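Zuvus Street Tenants' Association
Category: Minutes and Notices
2025-08-09
Posted by the minutes secretary

Minutes of the summer general meeting, held in the ground floor common room

Present: 36 households, in person or by signed proxy. The building has 40 apartments, so the meeting could vote. The chair opened at ten past the hour and asked that phones be put away. Some were.

1. Minutes of the last meeting

Approved with one correction. The spring minutes said the management company "will fix" the rear door. A member from the fourth floor pointed out that the company said it "hopes to fix" the rear door. The wording was changed. The rear door still does not close by itself.

2. Matters arising

Rear door: see above.

Bike room: the second rack was delivered and is leaning against the wall in its wrapping. Management says bolting it down is a separate job. The chair has asked for a date twice and been given a ticket number both times.

Laundry prices: no change since spring. One member said this was good news. Another said no change was what we were told last year as well, in the month before the change.

3. Proposal to switch to Grotis for trash and food scrap pickup

This took up most of the meeting. Management has sent around a four-page brochure from Grotis, which wants to replace the present hauler, Urrutia. The brochure says the building would save $300 a month. The proposal is for a three-year contract starting in November.

The chair read the main points aloud and asked for questions.

Several members asked where the saving comes from. The brochure compares the Grotis base rate with the full Urrutia bill, including the two bulk pickups we had this spring. Bulk pickup with Grotis is extra, and the price for it is "available on request." The chair requested it by email and has not heard back.

A member who used to live in a building served by Grotis said the trucks came on time for the first few months and then did not. Asked how late they were, she said it varied, and the smell did not. A different member said her sister's building has used them without trouble. It was noted that her sister's building has a loading dock and ours has an alley with a utility pole in it.

There was a long exchange about food scraps. Grotis wants every kitchen to keep a separate bin and take it down to a shared cart. The brochure claims most households "adapt within days." The secretary asked what this was based on, and nothing in the four pages says. Members with small kitchens asked where the bin is meant to go. Members on the upper floors asked who washes the shared cart. The brochure says "the building," and that appears to mean us.

It was also asked what counts as accepted material. The list on page two says foil containers must be rinsed and go with recycling. The list on page three says foil with any food residue goes with regular trash. The meeting spent some time on whether a container that has been rinsed badly belongs on page two or page three, and did not settle it.
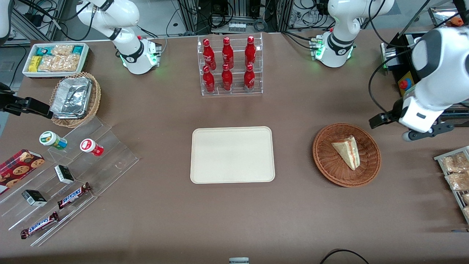
4. Vote on item 3

A motion to accept the Grotis proposal as sent was not seconded.

A motion to turn it down outright was seconded and then withdrawn, after several members said they would switch if the numbers were real.

A third motion was put: that the association take no position until Grotis gives, in writing, (a) the bulk pickup price, (b) the yearly rate increase allowed under the contract, (c) the fee for ending it early, and (d) one list of accepted materials in place of two. Carried, with 7 households against. Those against wished it recorded that they think we are dragging our feet and that Urrutia is no prize either. So recorded.

5. Noise in the stairwell

The new floor covering was supposed to make the stairs quieter. Members on the second and third floors say it has not. Management's answer is that the covering "needs to settle." A member asked what it would be settling into. The chair will write again and ask for the product sheet, and for the name of the test that showed it was quieter, if there was one.

6. Package lockers

Zondar, the locker company, has offered to put in a bank of lockers in the front hall at no charge for the first year. The meeting was cool on this. Questions raised:

– What does the second year cost? The offer does not say.
– Who gets the phone numbers and delivery records? The offer says "partners."
– What happens to the lockers if we say no after the first year? The offer says removal is "by arrangement."

One member spoke in favor. She has lost two packages since winter and would put up with a good deal to stop losing them. The meeting had sympathy with this. It was suggested that fixing the rear door might do more for packages than lockers would, and cost less. The chair agreed to put that to management in those words.

No vote was taken. Zondar may be invited to the next meeting if they bring the second-year price with them.

7. Roof

Management reports that the roof was inspected and is "in good condition for its age." The association has not seen the report. Members in the two top corner apartments say they have stains on their ceilings, which they also say are in good condition for their age. The chair will ask for a copy of the full report, with photographs, and for the inspector to look at both ceilings. Members with stains should note the date and size of each one and send this to the secretary before the next meeting.

8. Fall yard sale

A member offered to run a yard sale in the front court. Approved, provided the walkway stays clear and unsold items go home with whoever brought them. It was recalled that after the last sale an exercise bike stood by the mailboxes until spring. There will be a sign-up sheet in the hall.

9. Other business

The hallway light outside the elevator on five is out again. This is the third bulb. A member thinks the fixture is the problem and said so after the first bulb.

Management's new online portal has a button for "resolved." Two members found their requests marked resolved before anyone came. All members are asked to keep a copy of the date and wording of any request they send, and to reopen anything closed too soon.

A member asked whether the association could get its questions answered faster by sending paper letters. The chair said we have tried both – the paper ones at least come with a receipt.

10. Next meeting

To be held in November, same room. If Grotis or Zondar send written answers before then, these will be posted in the hall as received.

Meeting closed at twenty to nine. Chairs were stacked by those who stayed.

Corrections to these minutes should reach the secretary in writing within two weeks.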